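Community > Home & Laundry > Sorting and Storage

Small knitted things keep disappearing in my bedding, help?

Silvia Bednárik

So my bed is where everything lands. Clean laundry, blankets, stuff I mean to put away, you name it. The big blankets are easy, I fold those and I'm done, but the little knitted things (socks, sleeves, hats for my niece's dolls) vanish into the pile and I find them in January. Some of them have trims or bits of metal on them too, so I don't want to just cram them in a drawer. How do you all sort a bed full of mixed stuff without losing the small pieces? I have 20 minutes on a good evening, tops.

Clem Tautahi

Get a basket. Works for me.

Þórey Kirkegaard

Oh I know this pile so well! I used to start with the biggest blanket and it was a mistake every single time, because as soon as you shake it out the little things go flying down behind the bed. Now I push the plush one up to the far end in a heap and leave it there till last. Then I pull out the small knits one by one and stand them up or lay them flat where I can see them, dark ones especially, black on a dark cover is hopeless.

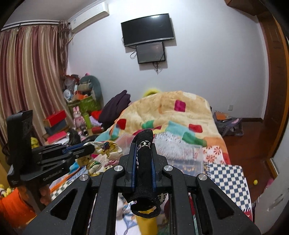 Anything with a band or a chain on it gets its own clear bag so it can't snag the fuzzy stuff. I bought a pack of 39 (weird number, I know) and I'm still using them. Plain knits get rolled from the tip down to the ribbed end, which keeps the ribbing from stretching out. Paper and packaging goes in a separate spot by the pillow or you'll end up folding it into a blanket, ask me how I know.

I do 3 rounds: knits, then anything in plastic, then the blankets. If I run out of time the blankets just stay on the bed, and hey, that's where I need them anyway.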